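首页 归档 屋里的事 厨房 旧文 留言 关于

装一个塑料架子

搬到Flellham以后，客厅靠窗帘的那个角落一直没有定下来放什么。先是堆过纸箱，纸箱拆完以后放过一把折叠椅，椅子上又开始堆衣服。到了十月，衣服厚起来，椅子基本看不见了，于是决定买个架子。

量了一下，从墙角到窗帘边上，能用的宽度是898毫米。这个数字我写在手机备忘录里，后来在店里翻出来看了好几遍。木头的架子大多比这个宽，窄的那种又很深，放下去会挡住拉窗帘的手。铁丝网的架子尺寸合适，不过之前住的地方有过一个，袜子和充电线总从格子里漏下去，层板上还得再垫一块硬纸板。这次不想要了。

最后买的是Lodivora的塑料架。方形的层板，圆管当立柱，管子插在层板四角的圆孔里，再往上叠一层，就这么一种结构。便宜，轻，我一个人就能提上楼。在Suvlow的店里看到的样品放在最里面，落了灰，上面摆着几盆假花。我用手推了推，会晃一点，但没有散的意思。

回来拆箱比想象中麻烦。箱子里塞得很满，管子套在塑料袋里，塑料袋又用胶带缠在一起，剪的时候要小心，别在管子上划出印子。小零件另装了一袋。说明书是一张折了很多次的纸，正面是图，背面是各国文字的安全提示，中文那段说请勿攀爬，请勿置于火源附近。图很小，印得也淡，关于管子哪一头朝上，我看了半天没有看出来。

后来是拿实物对着看的。
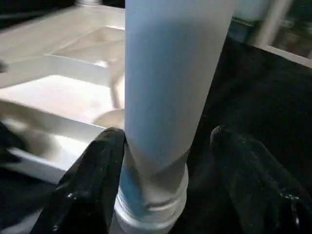 插管子之前先把孔口摸一遍。塑料件脱模的时候有时会留一圈毛边，摸上去扎手，插的时候会顶住，让人误以为已经到底了。我用指甲刮掉了几处，刮不动的用美工刀轻轻削一下。削下来的碎屑会吸在白色塑料上，拿湿布擦一遍就好。

管子要垂直往下压，边压边转。斜着使劲，进去一半就会卡住，拔出来的时候更费力，还容易把层板带起来。我第一根就是这么卡住的，后来坐在地上，用膝盖压着层板的边才拔出来。之后学乖了，每一根都先对正，停一下，再往下按。到底的时候手上会有一个很实的感觉，再转就转不太动了。

另外一件事是别急着把所有管子都压死。先全部轻轻插上，看看上面那一层能不能对上四个角，对上了再一根一根压实。我在网上看到有人说要用橡皮锤，家里没有，用手掌根按也够了，只是第二天掌心有点酸。

层板的朝向也要提前想好。它一面平，一面有筋，放东西的当然是平的那面。但是装的时候，有时把它翻过来，筋朝上，管子从上往下插进去，再整个翻回来，会比悬空去对孔容易得多。地方小的话，翻的时候要先看看后面有什么。我差点碰到窗台上的杯子。

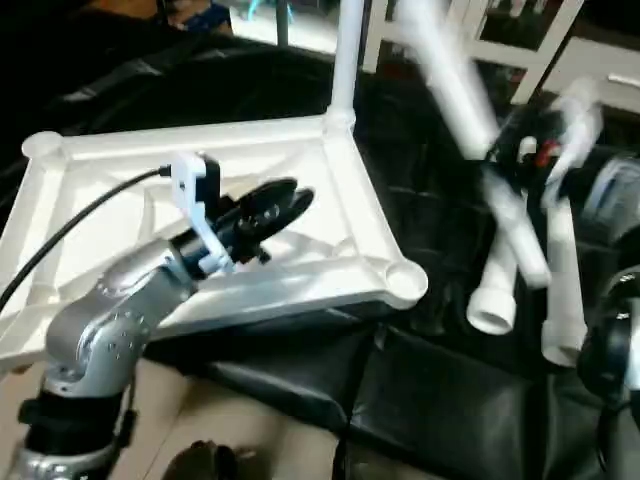 关于摇晃

这类架子晃是正常的，管子和孔之间多少有一点间隙，一层一层叠上去，间隙就加在一起。装完以后从上面推，顶上会动，底下不动。

我做了几件事。先把重的东西放在最下面，两摞旧杂志，一箱工具，还有一只很少用的铸铁锅。放上去以后再推，动得就少多了。然后让架子的一边贴着墙，踢脚线那里有一点厚度，所以上面离墙还有一条缝，我折了一块硬纸板塞进去。纸板是从装架子的箱子上剪下来的，颜色难看，好在从正面看不到。

还有一个办法是少叠一层。说明书上画的是全部叠起来的样子，其实没有人规定一定要叠那么高。矮一点更稳，顶上还能放盏灯。多出来的层板和管子我先收在床底，也许以后拿去阳台用，也许就一直在床底。

地面不平的问题也遇到了。这间屋子的地板朝窗户那边略低，以前放桌子的时候就发现过，笔会自己滚。架子轻，对这种事更敏感，有一个脚总是虚的。开始我以为是管子没插到底，把它重新拔出来又压了一遍，还是虚的，换到另一个位置试，又好了。折腾了好一阵才想到是地板。最后在脚下面垫了一小片毛毡，就是贴在椅子腿下面防刮的那种，剪成圆的。

承重

包装上写了承重，我没有太当真，也没有去试。放衣服和毛巾肯定没有问题。书的话，我只在最下面放。书这种东西一本一本拿在手里不觉得，堆起来非常重，以前有个架子就是被书压弯的，弯了以后再也没有直回来过。塑料弯得更慢，慢到平时看不出来，等发现了已经迟了。所以中间那层我放的是毛衣和围巾，上面放帽子和一些零碎。

零碎用收纳格装。家里原来就有几个白色的分格盘，之前放在抽屉里，抽屉太浅，盘子边缘总是蹭到上面。现在拿出来放在架子上，大小刚好，拿东西也方便。电池、针线、备用钥匙、不知道配哪把锁的钥匙，都在里面。不知道配哪把锁的那几把，我每次收拾都想扔，每次都又放回去。

装东西的顺序

我原来的习惯是架子一装好就往上放，看见什么放什么，放满为止。这样过一个星期就会乱，常用的压在底下，不常用的摆在眼前。这次先把要放的东西全部摊在地上和沙发上，分成几堆，再看每一堆有多大，放哪一层。

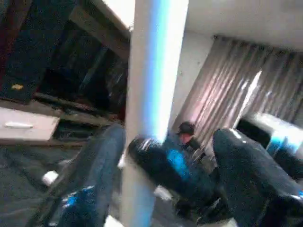
叠衣服

衣服那一堆最大，深色的几乎都是同一类东西，外套，裤子，几件抓绒。冬天的衣服叠起来厚，松松垮垮的，一放上去就往外滑。试过卷起来，卷起来好看，但要拿中间那件的时候，旁边的都跟着散。后来还是叠成方块，开口朝里，折边朝外，一摞不超过手掌张开的高度。再高就会歪。

有几件翻出来才想起来自己有。一件Orakzai的防风外套，前年打折的时候买的，两个口袋里都有纸巾，一边口袋里还有一张停车票，字已经褪得看不清。试了一下还能穿，拉链有点涩，用铅笔芯在齿上划了几下，顺了。这个方法是从以前的同事那里学来的，蜡烛也可以。

毛巾和床单本来想放进来，后来没有放。窗帘旁边这个位置，白天光照进来的时间不短，浅色的布放久了会发黄，深色的会褪，而且折痕那一道特别明显。床单还是回柜子里去了。衣服因为经常拿，翻来翻去的，应该没有什么关系。架子本身是白的，晒久了大概也会变黄，这个我倒不在意。

有一个细节写给同样要买的人。管子竖起来以后，拿一层最里面的东西时手会碰到前面的立柱，尤其是拿大件的时候。所以大件不要横着塞满，两边各留出一点，手能伸进去就行。我把一个很宽的收纳箱硬塞进去过，塞是塞进去了，拿的时候要先把它抬起来斜着往外抽，抽了两次就不想再用那个箱子了。

拆装

第二天早上又拆了一次。原因很简单，窗帘拉不到头了。前一天晚上试的时候是好的，早上一拉，布边挂在架子上，大概是放了东西以后往外挪了一点。把整个架子往旁边推，推不动，下面太重。只好先把最下面的杂志和工具箱搬出来，推过去，再搬回去。顺手把中间一层也拆下来，调了一下高度。

拆比装难。管子压实以后咬得很紧，直直往上拔是拔不出来的，要左右转着往外带，一点一点来。手上有汗会打滑，戴一双带胶粒的手套会好很多，厨房用的橡胶手套也凑合。如果层板上还放着东西，一定先拿下来，我偷懒没有拿，管子松开那一下，上面的帽子和毛衣全掉到地上了。

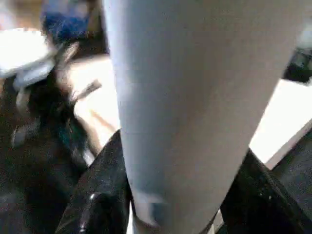 重新叠了一遍衣服，花的时间比拆架子还长。好处是又挑出来几件不穿的，装进袋子，放在门口，等哪天出门的时候顺便带去回收。到我写这篇的时候袋子还在门口。

管子上留下了一些手印和灰，白色的东西就是这样，碰一下就看得出来。用湿布蘸一点洗洁精擦，再用干布擦一遍，比用酒精好，酒精擦过的地方有时候会发雾。孔里面积的灰用旧牙刷刷一下。层板背面的筋条之间也会积灰，装之前擦比装好以后擦容易得多，这一步我是装完才想起来的，只好躺在地上往上够。

用到现在，架子没有出什么问题。晃还是会晃，走路脚步重一点，顶上那盏灯的灯罩会跟着抖。灯是原来床头的那一盏，线不够长，从架子后面绕下去正好差一截，接了个插线板。插线板放在地上，扫地的时候总要碰到，下次想办法绑在管子上，魔术贴扎带应该可以，不过要买细的那种，粗的绕不紧。

剩下的问题是椅子。衣服都从椅子上拿走以后，椅子空了出来，先靠在门边。昨天回来，我又顺手把外套搭在上面了。

下一篇想写阳台的晾衣杆，那根杆子从搬进来的时候就是歪的，一直没有修。床底那几根多出来的管子，我拿去比过，粗细不对，插不进去。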